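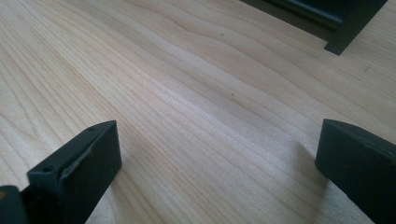

Fingers spread wide apart over the wood surface.

Section 3. Planning Your Purchase

Welcome to the fun part of setting up a Lutari hand-held gripper station! A little planning now saves a lot of reordering later, and you can do all of it with a pencil and a tape measure.

Before you start

Read through all the steps once. Prices change, so ask for a current quote before you fill in any totals.

3.1 Choose your grippers

1. Decide between one hand and two. A two-hand station opens up many more tasks (holding a jar steady while the other hand works on the lid, for one), and we love it for that.
2. Budget for grippers as a matched pair. The Lutari pair ships as one line item and has a single warranty.
3. Add one spare set of finger pads per gripper. Pads scuff with everyday use -- plan on replacing them.

NOTE: Lead time on a pair is about 30 working days. Spare pads ship in 7.

3.2 Plan the table and props

1. Pick a table you can walk up to from the near side with both arms free. Rounded corners are kind to sleeves and cables.
2. If you can, choose a top with a cable grommet toward the back.
3. Set aside a small amount for props. A two-tier rack and a few lidded jars give you a surprising range of practice: upper tray, lower shelf, open table. Mix dark and white lids if you can find them.

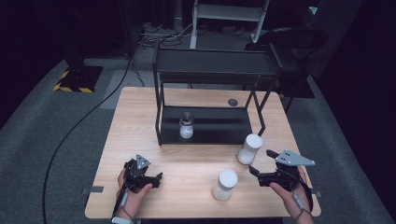 3.3 Plan cables and floor space

1. Measure from the table to your power source along the floor, then add slack for a wide curve. Order cable to that length.
2. Count a connector and a thin lead for each wrist. Wristbands are sold separately (Stinda kit, part 158).
3. Leave space behind the table for stands and a chair. Buy hazard tape for any floor base people might walk past.

CAUTION: Keep floor cables out of the operator's path. Cable covers belong in the first order.

3.4 Put the budget together

1. Copy your items onto the Rinaldi planning sheet at the back of this guide.
2. Mark each one "now" or "later." Grippers, table and cables are "now." A second rack can wait, and so can the Clirnier carry case.
3. Hold back 18 percent of the total for spares and shipping.
4. Check the sheet against the packing list in Section 4 before you send the order.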